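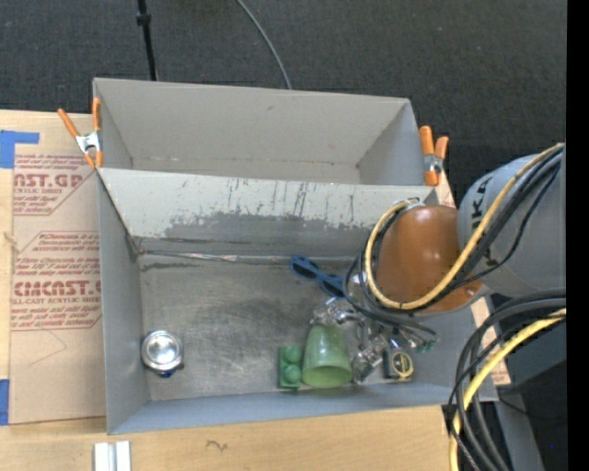 Department of Sport Management and Recreation

SPM 214: Sponsorship and Commercial Rights
Notes for Session 6: What the Shirt Deal Says, and What It Costs
Instructor: Védís Hafþórsson
Last revised February 17, 2020

Bring these to class. I can tell when they have been printed in the hallway, and the toner smell gives you away.

1. Where we left off

Last session we split rights into three piles: things the club owns outright (the shirt front, the stadium name), things the league owns and shares out (the ball, the broadcast graphics), and things everyone believes they own until a lawyer calls. Sleeve patches live in the third pile. If you missed it, borrow notes from someone with legible handwriting.

2. Category exclusivity

A sponsor pays for its logo and also for the absence of somebody else's. The contract names a category, and the club promises not to sell it twice. Trouble starts with how wide the category is drawn. "Beverages" is wide. "Still bottled water under one liter" is narrow, and was written by someone who had been burned.

Case for discussion: Prekton, a maker of sports drinks, signs with a second-division club as "official hydration partner." In June the club signs Trida, which sells coconut water. Both sides have a point. Read the definition clause in the packet before you decide who is being unreasonable, and then read it again, because most of last year's class skipped the second half of the sentence.

3. Activation

The fee buys the right to say you are a sponsor. Telling anyone costs extra. Yung-ching Fang, our guest in Session 4, put her rule of thumb at roughly 100 cents of activation for every dollar of fee, and then admitted that most of her clients spend 20 and complain about the results. Typical lines in the budget:

Hospitality (the line that survives every cut)
Player appearances, usually capped by hours per season
Social content, with approval rights for both sides
Perimeter boards on non-televised days, which cost little for a reason

4. Regional deals

A regional partner gets the club's marks inside a named territory. Websites do not respect territories. The usual fix is a language restriction: the partner may post in one language only, and everyone pretends that settles it. Gestudis, the agency in reading 3, calls this "soft fencing." You may use the term in the exam if you can keep a straight face.

Academies and summer camps often come bundled with these deals. Check who pays the coaches, who insures the children, and what happens to the sign over the gate when the contract ends. The last of these is left out surprisingly often.

5. Getting out

Look for three clauses: relegation, morality, and change of control. Relegation usually cuts the fee by a stated percentage. Morality clauses used to run one way, against the club; since sponsors began embarrassing clubs in return, they tend to run both ways.

For next time

Read Yeh, chapter 6, skipping the section on naming rights (we get to stadiums after the break). Write one page on the Prekton and Trida problem. One page means one side, in a font I can read. The assignment is worth 20 points, and two of those are for spelling the sponsors' names correctly.

Office hours are unchanged. The door sticks, so push.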